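Posted in February
By the course instructor

Notes for Session 2: Why We Sort Things, and Why It Goes Wrong

Last time we talked about lists. A list is the laziest way to bring order to a pile of stuff, and I say that with affection, having run most of my adult life from the backs of envelopes. Tonight we move up one rung to categories. The reading was the first chapter of the packet, which I trust all of you have at least carried home.

Start with the kitchen. Somewhere in your house there is a drawer holding tape, a dead battery, takeout menus from a restaurant that closed, and a key. People call it the junk drawer and feel bad about it. For our purposes it is the most important drawer you own, as it tells you where your system stops. Everything in it failed to be a fork. Write down what's in yours before the next session. Do not tidy it first. I will be able to tell.

Some terms, which will come up again on the take-home sheet:

Category: a group you put things in because you expect to treat them the same way.

Residual category: the place for whatever is left. "Other," "Misc.," "See notes." Any scheme used by real people grows one of these within a week.

Granularity: how fine you slice. "Clothes" is coarse. "Socks, wool, gray, left" is a cry for help.

Cross-reference: an admission, in writing, that a thing belongs in two places.

Now the case study. The Milarby lending library was a small subscription library over a dry-goods store, and the only reason we know how it shelved its books is that its ledger survived and the books did not. It owned 1150 volumes and sorted them under 17 headings. Seventeen is a perfectly sane number. The trouble is which seventeen. There was a heading for Sermons and another for Sermons (Short). There was one for Travels, one for Voyages, and, some pages later and in a different hand, one for Journeys. History was a single heading, and so was Bees.

It's easy to laugh, and we did, for most of last year's session. But look at what the headings tell you. Somebody in that town wanted short sermons and was tired of taking home long ones. Somebody kept bees and asked often enough to get a shelf. A category scheme is a record of complaints. When you look at one that seems crazy, ask who was standing at the desk, and what they wanted, and how loudly.

The three travel headings are a different kind of problem. My guess is that they mark a change of staff. The first librarian knew the difference between a travel and a voyage (a boat, presumably). The second one did not, couldn't find the right shelf, and made a new one. This happens in every office with a shared filing system. Go look at yours. You will find "Invoices," "Invoices NEW," and "Invoices use this one," and the one in use will be none of these.

Compare the Gosetti scheme, which is in the packet as the fold-out chart that doesn't fold back. Gosetti was a seed house, and it sorted its stock by the month in which the customer should plant. That works beautifully for a gardener who knows it's spring and wants something to do. It works very badly for one who wants a bean. The firm's answer was to print an index by name at the back of the catalog, and within a few seasons the index was longer than the catalog. Hold on to this one, because it gives us the first of the two rules I'd like you to keep from tonight.

Rule 1. Sort by the question people will ask when they come looking. What the thing "really is" can wait. A tomato may be a fruit, but anybody who files it next to the bananas has never had to shop after work.

Rule 2. Decide how many places there are before you decide what goes in them, and then be ready to be wrong. If you let the number of places float, you get one place per thing, and you have reinvented the pile at great expense.

Rule 2 always gets an argument, so let me have my side of it first. People dislike fixed places because a fixed place will sooner or later be the wrong size. True. It's also how you find out something. When a folder overflows, you have learned that your idea of the subject was too coarse. When a folder stays empty for a year, you have learned that you made it up to look thorough. Both are worth knowing, and an endlessly stretchy system will tell you neither.

Physical containers are the honest version of all this, and we should spend some time on them before we go anywhere near a computer. A divided container makes its guess about the world before you own anything to put in it. Think of an open wooden box with a row of four small square compartments along the back, one big one in the middle, and narrower ones down the sides. With all of them empty, it has already told you that you own a lot of one thing and a little of several others. It may be right. If you turn up with five kinds of small thing, the fifth goes in with the big stuff, and there is your residual category, built by a carpenter.

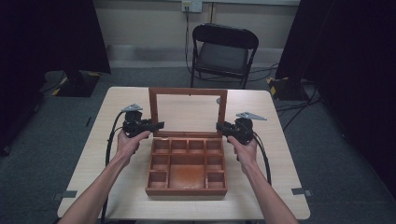 The builder's trade has an old quarrel on this point, between thin partitions that stay put and loose ones that slide in grooves. Sliding ones sell better. Fixed ones, in my experience, get used. Give people adjustable dividers and they adjust them once, on the first evening, with great ceremony, and never again. I have a desk organizer with movable walls and I could not tell you under oath that they move.

Our last example is the button trade. The Paiva workshop sorted its buttons by size, which suited the people making them, while the shops that bought them sorted by color, which suited the people matching them to a coat. Each delivery was therefore taken apart and put back together the other way, by hand, on arrival. Neither side was wrong. This is the point I'd most like you to carry into the take-home sheet: two good systems can meet at a door and make a day's work for whoever is standing in it. If that person is you, you have my sympathy, and also a very good topic for the paper.

We will not get to the Purkulano index tonight. It takes a full session and needs better coffee than the machine in the hall can supply. Please read the introduction anyway, and skip the appendix, in which the compilers explain at length why they left out everything that begins with a vowel.

For the take-home sheet:

Bring the junk drawer list. Sort it under exactly two headings, with neither of them called "Other." Then sort it again under two different headings, and write half a page on what moved and what refused to.

Find one scheme in public use that has clearly lost an argument with its contents. Grocery aisles are fair game. So are hardware stores, though you may want to tell somebody where you're going and when you expect to be back. Describe who the scheme seems to have been built for, and who is using it now.

On the paper: several of you asked whether it can be about music collections. Yes, provided that I do not have to read a defense of alphabetical order by first name. I've read those. The authors were sincere.

Sheets go in the tray by the door, in the slot marked with this course's name. If you can't find the slot, use the one marked "General," which is where most of them ended up last time.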